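# Budget for the dull months first

I love the part of a robot project where the arms arrive. Everyone does! But after two rounds of equipment planning at Buscombe, I'm convinced the best money we spend goes out before there's a crate on the floor.

Our plan this year puts simulation at the top of the sheet, ahead of grippers, spares and the mobile base. We picked Zuccaro for the room models and set aside 2000 dollars for it, and I'd sign that again tomorrow. You can put a two-armed robot up against a dresser full of odd stuff – a basketball, a skull, a big black case – and find out what reach you need while the purchase order is still a draft.

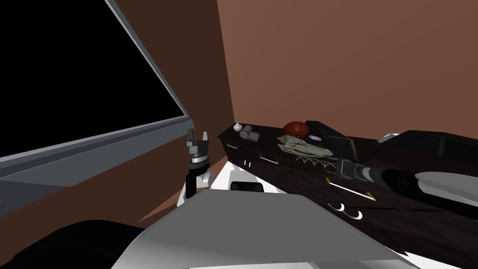
Ward Vermeulen sees it differently. A simulated dresser never has a sticky drawer, he wrote to me, and every dollar spent on pretend furniture is a dollar missing when the real fingers wear out.

Fair enough, and I've moved 300 dollars into spares because of him. I still think the order is right. Finger opening, wrist size, how an arm comes down into a deep container: those are choices you pay for once and live with for years, and I want to argue about them while changing my mind is cheap. 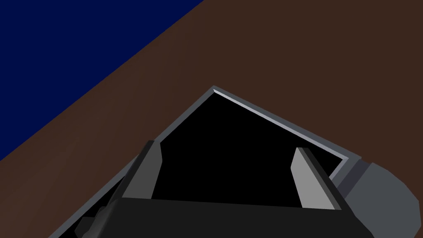
*Open gripper at the container, in simulation.*

So if you're drafting a budget for August, try it. Give the simulated work its own line, with hours attached, and let the hardware list grow out of it. Ours got shorter, and I'm more excited about what's left on it.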